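**Cell 2 fault: gripper state signal lost at the right-hand wall**

Mar 30, 2021

The Plonwood bin-to-bin cell was taken out of automatic mode after the gripper reported a closed state while its fingers were open. There was no injury. One gripper finger was bent and has been replaced. Automatic running stays suspended until the items at the end of this note are closed.

The task is a plain transfer. The arm takes mixed household objects from the front bin, places them in the rear bin, and then reverses direction. The Kisberg run had reached cycle 2298 when the arm lifted away from a failed grasp, moved over the rear bin, opened, logged a successful place, and went back for the next object. It had carried nothing. The log shows the same sequence several times earlier in the shift, each one counted as a success.

On the last cycle the signal dropped out in the other direction. The controller saw "open" with the fingers already closing, started its approach to the right wall, and drove the lower finger into the rim. The force limit tripped and the arm stopped as it should.

What happened next is the part that matters for safety. Stepan Kravchuk had switched to reduced speed and was reaching into the front bin to free an object when the recovery routine finished its timer and cleared the stop without an operator command. The arm raised itself a short distance. He pulled his hand back and pressed the emergency stop. The motion was slow, and it was still motion that no one had asked for.

**Cause of the signal fault**

Wayne Tunstall traced it to the 24 V supply line for the finger sensors. The cable bundle loops around the wrist, and when the wrist is turned for a reach along the right wall the loop tightens and pulls on the connector. The contact opened for almost 50 ms at a time. That is long enough for the controller to read a wrong state and too short to raise the "sensor missing" alarm, which has a longer filter. On the bench the connector passed every test. The fault only came back with the arm in the reach pose.

The grasp check should have caught the empty lifts. It compares finger width with the expected width of the object, but it accepted the last stored value when no new reading arrived. Fathima Akanda has changed it so that a missing reading counts as a failed grasp.

**Cause of the unexpected motion**

The recovery routine came over from the Holovko cell, where the guard is interlocked and a person can't reach the bins with power on. There, an automatic restart after a force trip was acceptable. Here the table is open on the near side. The routine was copied with its restart timer enabled, and the risk review listed it under "unchanged functions" – a heading that does not get a line-by-line check. That heading has been removed from the form.

**Results to be withdrawn**

Success rates from the Kisberg run should not be quoted. Khrystyna Kuzmenko is going back through the wrist force data to separate real places from empty ones. Runs before the last cable change look sound, but treat them as provisional until she is done.

**Open items**

- Reroute the wrist cables with a longer free loop and a clamp behind the connector. Wayne.
- Shorten the alarm filter on the sensor supply. Wayne.
- Disable automatic restart in every cell without an interlocked guard, Plirnis included. Fathima.
- Repeat the right-wall reach at full wrist rotation, bins loaded, with the signal recorded. Stepan.

Until then: manual mode only, and emergency stop pressed before anyone reaches into either bin.
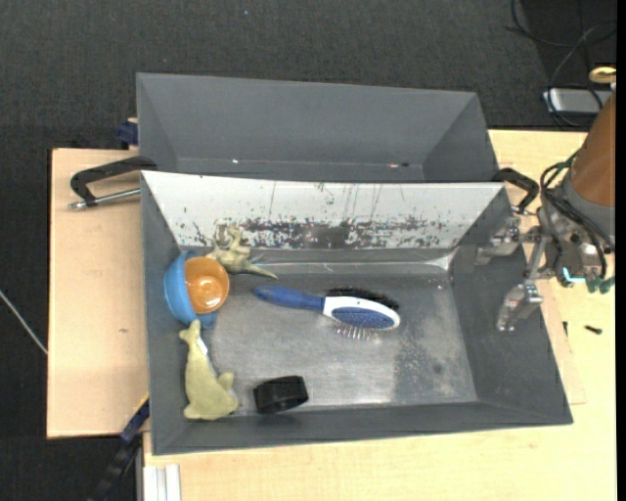
*4 min read*

Plonwood cell, front bin loaded with the bowls, the hairbrush and the toys, gripper empty at the right wall. Questions on the restart change go to Fathima. The corrected Kisberg figures are planned for the April issue.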